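Students in the Gorton robotics club are spending September teaching a gripper to handle soft things. The project, called Tralska, has each member record short pick-ups at home with a hand-held tool and bring the clips to the next meeting.

Sponges came first. They squash easily, and the club wants a grip that holds without flattening them.
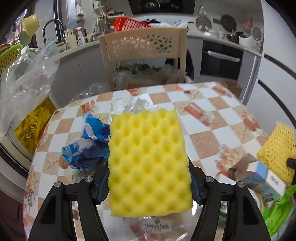
## What comes next

The club has more than 500 clips so far and is aiming for 900 - enough, says club lead Serena Ferraro, to start training. "We'd like 100 of those to be fruit," she said.

Two grippers are shared among the members. Sign-up for the next loan is on the club room door.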